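Category: Open Data / Home and Textiles
Reading time: 8 min

Drandevach: a word list and note collection on household cloth

README and data card, version 3

What it is

Drandevach is a small text dataset on the cloth that people keep at home: tablecloths, bed sheets, towels, curtains, covers, cleaning rags. It has 700 entries for names of cloth and patterns, and 2000 short notes on how the cloth is used, washed, repaired and finally cut up. The notes were written by people from 50 households, or told by them and written down by one of us.

The work started as a private list. Urmila Bhatia was making a glossary for her sewing students, who used three different words for the same kind of towel and one word for three different kinds of curtain. Hemant Maurya joined to put the list in order, and then the order took more time than the list. The current files are the third full version. The first version is not available anymore and we ask you not to use old copies of it, as the washing notes had the wrong temperatures in several rows.

The files

entries.csv holds the names. One row is one name, not one object, so the same cloth can appear in many rows under different names.

notes.csv holds the notes. One row is one note, and every note points to at least one entry.

households.csv holds what we are allowed to say about each household: the type of home, whether there is a washing machine, whether there is a place to dry cloth outside. It has no names, no addresses and no ages.

changes.txt is written by hand and is sometimes behind the other files. If changes.txt and the data disagree, please believe the data.

All files are in UTF-8. The separator is a semicolon. Many notes have commas inside, and we were tired of broken rows.

Fields in entries.csv

entry_id: a number that does not change between versions. When an entry is removed, its number is not given again.

name: the name as the person said or wrote it, in Latin letters. We did not correct the spelling.

plain_name: our own name for the same thing, in everyday English. Please use this field for grouping.

use: one of table, bed, bath, window, floor, kitchen, storage, cleaning, other.

weave: plain, twill, pile, knit, other, unknown. This field was filled by Urmila, mostly by touch. Where she could not hold the cloth, it says unknown.

pattern: see the next section.

feel: free text. "Soft, goes fuzzy" and "like paper when new" are normal values.

first_life: for rags and covers, what the cloth was before. Empty if it was not told.

Pattern words

This part made the most discussion between us. People say "check" for almost anything that has lines in two directions. A kitchen towel with wide colored bands crossing each other is check, a shirt is check, a cloth with thin lines and large empty squares is also check. For sewing it matters a lot which one is meant, for the reason that you must match the lines at the seam, and thin lines show every mistake.

We divided it in this way. If the crossing bands are wide and make a third shade where they meet, the value is "check, filled". If there are only thin lines on one ground color, the value is "grid, open". If the lines go in a slanted direction to the edge of the cloth, we add "diagonal". The direction is always judged with the cloth laid flat, because a cloth that was only thrown over a table has lines that bend in every direction, and in version 2 we have marked several honest straight grids as diagonal for this reason.

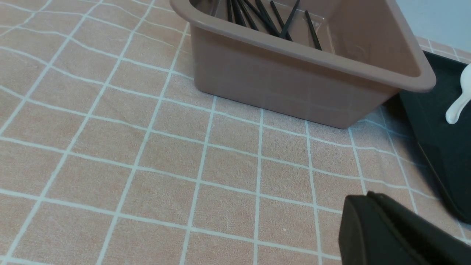

Pattern value "grid, open": thin white lines on a peach-colored tablecloth, not smoothed.

Stripes were easier. We write the direction along the long side or across it. Where the person was not sure, we left only "stripe".

Flowers were not easier. There are entries called rose where the cloth has no rose, and an entry called "grandmother pattern" that appears in households which have no relation with each other and means leaves in one and dots in another. We kept both under the same name and gave them different plain names. If you sort by the name field, you will see them together and they will look like an error. They are not.

Color words are written as the person used them. Peach, apricot, salmon and "skin of the onion" can be neighbors or even the same color, and we did not measure colors with any instrument. Please do not build a color chart from this field. One reader tried it and wrote to us that the result was mostly brown.

Fields in notes.csv

note_id: a number.

entry_id: one or more numbers, separated with a space.

household_id: a code, also found in households.csv.

topic: wash, dry, iron, fold, store, stain, repair, cut, give away, memory.

text: the note. Most have one to four sentences.

told: "w" if the person wrote it, "s" if the person spoke and we wrote.

language: the language in which the note was first given. The English text is ours when it was another language.

Some notes, to show the tone:

"Never put the printed tablecloth with the towels. The towels leave hair on it and after this it looks old."

"I fold it in the long direction first, then the crease is in the middle of the table and I pretend it is on purpose."

"Turmeric: soap, then sun, then soap. If it is still yellow, it becomes the cloth for the turmeric."

"We have one for guests. I do not remember guests."

"When the middle is thin and the sides are good, cut in the middle and sew the sides together. My aunt did this with all sheets. You feel the seam in the night but you get used to it."

How it was collected

Every household received a paper notebook called Vuruvach, which has prompts on the left page and empty lines on the right. The prompts are short, for example "the oldest cloth in this room" or "a cloth that you do not like but keep". People could skip any prompt. Many skipped the ironing page completely, so the small number of ironing notes says something about our prompts and perhaps something about ironing.

The notebooks came back in January, apart from a few that came later with the cover missing. Hemant typed them. Spoken notes were taken in the kitchen or in the yard, with pen, and read back to the person before we left. Where somebody asked to remove a sentence, it was removed from the typed text and crossed out on paper.

Typing was checked one time by the other person. We found mostly small mistakes: a wrong entry number, a "hot" that was "not". The second kind is dangerous for wool. We corrected what we found, and we think some are still there.

What you can do with it

The collection was used in Urmila's sewing course as reading material, and it works well for this. It can also be useful for people who write glossaries, for language teachers who look for real text with household words, and for anyone who collects repair methods. A teacher at the Vashisht evening school uses the stain notes for the past tense, which we did not expect and liked very much.

It is possible to search by topic and print the result as a small booklet. There is a template for this with the name Roment in the folder "print". It is made for A5 paper. The margins are too narrow on the left side if you staple – we know about it.

What you should not do with it

Please do not use the wash notes as professional advice. They tell what people do, and people do also wrong things. Several notes recommend mixing cleaning products, and we have deleted the ones that were dangerous for the lungs, but we are not chemists and could have missed one.

Please do not make claims about a region, a religion or a class from these households. They were found through the course, through neighbors and through the neighbors of those neighbors. Homes with very little cloth and homes where other people do the washing are almost not present.

Please do not try to find who wrote a note. In the memory topic there are notes about deaths and about marriages. They were given with trust.

Known problems

The use field allows only one value, and this was a mistake. A tablecloth that is used on the table in the week and on the balcony door in summer has to choose.

The weave field is unknown for most curtains.

Some plain names are plural and some are singular. We started to repair this and stopped at the letter M.

The word "cover" is used for a thing that covers furniture, a thing that covers food and a thing that covers another cloth. We have not separated them yet.

The notes with two or more entry numbers will be lost in some spreadsheet programs, which read the numbers with a space as one large number. Import this column as text.

License and how to mention us

You can copy, change and share the files, also for money, if you write where they come from and say what you have changed. The short form is: Drandevach, household cloth list and notes, version 3, Bhatia and Maurya.

The scans of the notebooks are not part of the dataset and we do not share them on request.

Corrections

Corrections are welcome, especially for names in languages that we do not speak. Please send the entry_id, the field, the old value and the new value, one correction in one line. If you think that a pattern value is wrong, add one sentence on how the cloth was lying when you looked at it. We answer slowly, mostly in the evening, but we answer.

New households can also write to us. We have still some empty notebooks and the postage inside the country is paid by us.

Last edited 11/11/20 by H. Maurya: repaired the separator in households.csv, two spelling mistakes in this file.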